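September, started 8:40 a.m.

Bench surfaces, continued from the last entry. Manju had already cleared the shelf above and moved the drip trays to the sink side, so I went straight to the metal top.

Condition before starting: cloudy patches at the window end, a brown ring where a can of cutting oil used to stand, tape glue along the back. Scratches everywhere, most of them light. One deep one near the corner that catches a fingernail. I left that alone. Ravindra thinks it can be blended out, but he would have to take down the whole area around it and I don't want a dip there.

Order of work:
Vacuumed first, brush head, including the gap against the wall. Metal dust in the gap again. Warm water and dish soap, soft cloth, twice. Rinse cloth changed when it turned gray. Dried with the blue microfiber towels, with the grain.

Tape glue: tried the Drustau citrus remover on one end and plain isopropyl on the other. Citrus got under the glue faster but left a film that needed another soap wash. Isopropyl took longer and left nothing. Total time came out about the same. I'd use isopropyl next time unless the glue is very old.

Oil ring: baking soda paste, left on 18 minutes, wiped off. Ring lighter. Second round for 26 minutes, ring gone except for a faint arc that shows when you stand by the door. Urmila can see it and I can't, depending on the light. Calling it done.

Cloudy patches: these are from the old spray cleaner drying in place, I'm fairly sure. White vinegar cut 1 to 1 with water, wiped on and rinsed off right away. Came up clear on the first pass at the window end. The middle needed another go. Rinsed everything again afterward so no vinegar sits in the seam.

10:15, break. Akash came by wanting to set the Sendar vise back down. Asked him to wait until after lunch. He put a rubber mat under it this time, 21 inches long, cut from the roll in the supply closet. It overhangs a little at the front and should be trimmed.

Polish: the Singhal cream, small amount, straight strokes along the grain. I started with circles out of habit and had to redo that part. Buffed with a dry towel. The shine is uneven if you look for it, duller toward the back where I couldn't reach well. Used more cream than planned, and the tube is nearly finished. Added it to the order list along with a pack of 100 shop wipes.

Reflections are back anyway. They're smeared, you would never use it as a mirror, but you can make out the shape of what is over it.

Shoshana asked whether we should cover the whole top with clear film. I'm against it. The film from Tritmont that we had on the small cart trapped grit underneath and the scratches were worse when it came off. Mats under heavy things, nothing loose dragged across, that should do.

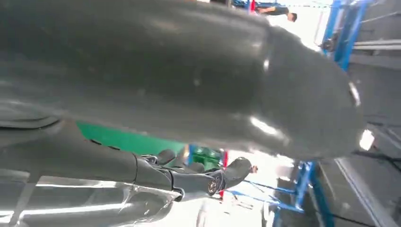

Can the green scouring pads be used on the metal top if something is stuck hard?

Keep them off it. Soak the spot with a wet cloth for a few minutes and lift it with a plastic scraper, held flat. If that fails, use the baking soda paste.

The green pads now live under the sink with the floor stuff. There were two half-used ones in the bench drawer and I threw those out.

11:50. Wiped down the front lip and the legs. One leg has a loose foot, turned it by hand until the wobble stopped, but it wants a locknut. Ravindra has the right size somewhere.

Left to do:
Trim the rubber mat.
Locknut for the loose foot.
Reach the back strip, probably easier with the bench pulled out. Needs two people.
Label the vinegar bottle properly, it only has a pencil mark on it now.
Look at the oil arc again in late afternoon light.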